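The Shrinking Breakfast

Ask anyone over forty and they will tell you the cereal box used to be bigger. They will also tell you summers were longer, so I went into this story with my guard up.

Mairéad Ní Mhurchú has no such doubts. She has kept her grocery receipts in shoeboxes since her first apartment, 1,045 of them at last tally, and she spread a good part of the collection across her dining table for me one evening in August. "Look at the weights," she said. I looked. Most of the receipts don't list weights. They list prices, and prices go up, as prices do.

The case for shrinkage is better than her shoeboxes make it sound. A package gets a little thinner from front to back, the face stays the same height and width, and the shopper who buys by eye walks off with less. Yetunde Ibrahim designed packaging for 4 years at a firm called Brorkimley before leaving to teach, and she was blunt about it. "You protect the front panel. The depth is where you go looking for savings."

Fine. But I have heard the same claim made about products that haven't changed at all. Eliseo Contreras, who runs the Noonan grocery on the corner of my street, says customers complain to him every week that something has gotten smaller. He used to check. "Half the time they were right," he said. "The other half, they got a new bowl."

Then there are the people selling a cure. Dukereo, an app that costs $149 a year, promises to warn you when a product loses weight. I tried it for 2 months. It warned me about a jar of mustard I have never bought and told me nothing on the subject of breakfast. The price per ounce is already printed on the shelf tag in my store, in type so small I had to crouch, but it's there and it's free.

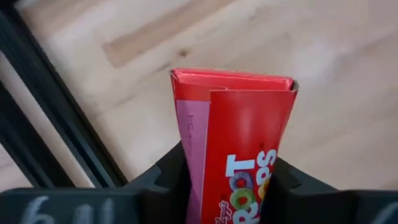
A Froot Loops box, end up. Shoppers tend to judge a box by its front.

What would settle it for me is dull stuff: the same item, weighed and measured year after year by someone with nothing to sell. Aisling Sheehan has been trying to start that kind of record with her high school math students. They have one year of numbers — too little to say much, and she is the first to admit it.

Mairéad, meanwhile, has started writing the net weight on each receipt in pencil before it goes in the box. I told her to call me in ten years. She said I should have been doing it myself.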